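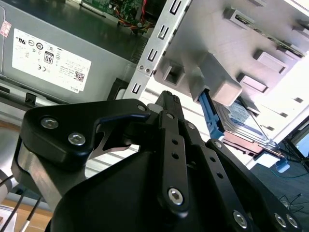 Joaquim Rebelo has run the refurbishing floor at Furnik, in Wundville, long enough to have opened most kinds of office computer. For the past year he has also been responsible for the robot arm on the end bench. We spoke in the break room a little after 7 in the morning, before the first pallets came in.

The question I had brought was a simple one: can it do the job yet?

"Parts of it," Rebelo said. "Ask me about a hard drive and I'll say yes, on a good day. Ask me about a whole computer and I'll say no."

Furnik takes in retired desktops from schools and offices, 520 of them in December. Each one is opened, the drive comes out to be wiped, and whatever can be used again goes to Pinheiro, the company's resale shop across town. Taking out the drive is the step Rebelo wanted to hand over first.

"On a lot of the Dells the drive sits on a blue plastic rail. You squeeze, you pull. A person learns it in a minute. The arm took us months."

The plastic was less trouble than he expected. Wires are what stop it. "They hang wherever the last guy left them. I push them aside with the back of my hand and I don't even know I did it. The arm has to see the wire, decide it's a wire, and decide what to do about it."

Américo Correia, who writes the control software, keeps a log of every attempt. In the last test he ran, on 200 machines, the arm got the drive out of 101 without help. I asked whether that was a disappointment.

"The test before it was 19," Correia said. "So no. But I wouldn't sell it to anybody."

Most of the misses, he told me, come down to grip. The fingers close a little too high, the rail flexes, and the drive stays put. He is trying a softer fingertip from a supplier called Dralari and has not made up his mind about it.

Neither man expects the arm to replace the people at the other benches soon. Rebelo would like it to work nights, pulling the easy drives and setting the difficult cases aside for the morning crew.

And at home? Correia laughed. "My wife wants one for the laundry. I told her a shirt is worse than a wire."

Rebelo said he would settle for one that could sweep the floor under the benches. He still does that himself, at the end of the shift.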